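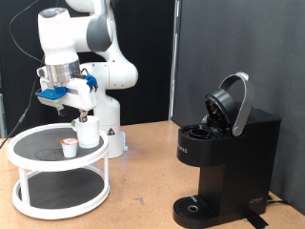 2 min read

I gave up coffee on a Tuesday, January 9, 2024, at 802 Huddale Street, in front of one witness. The witness was my roommate Teodor, who said "okay" and went back to his toast.

I had been drinking enough of it that my dentist, Dr. Jakubowski, asked whether I was under some kind of stress. I said no. She wrote something down anyway.

Day one was fine. I was smug and hydrated. By day two I had a headache shaped like the state of Ohio and had apologized to a door. I read up to 900 posts by people who had quit and now rose at dawn to journal. I rose at ten and looked for my shoes.

What I missed most was the standing around. At the Starkham office you can lean on the counter for a good while if you're holding a mug. Hold a glass of water and people ask if you need something. I tried herbal tea, which tastes like somebody described a garden over the phone. I tried chicory. Teodor tried my chicory and we don't discuss it.

On the third day I drove past Dudek, the bakery with the terrible parking, and found that I had parked.

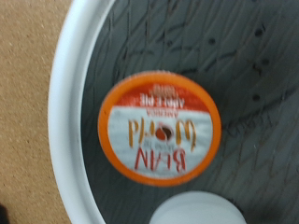

What I drink now

One cup, before noon. Pods on weekdays, since I can't be trusted with a scoop at that hour, and the real pot on Sundays when Teodor is up to supervise. I know how people feel about pods. My sister Aleksandra has sent me articles.

I still don't drink it after dinner, and I do sleep better, which annoys me. In March I may try giving up sugar. Teodor has asked for advance notice so he can visit his parents.

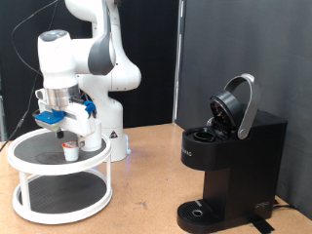
Tuesday, before noon.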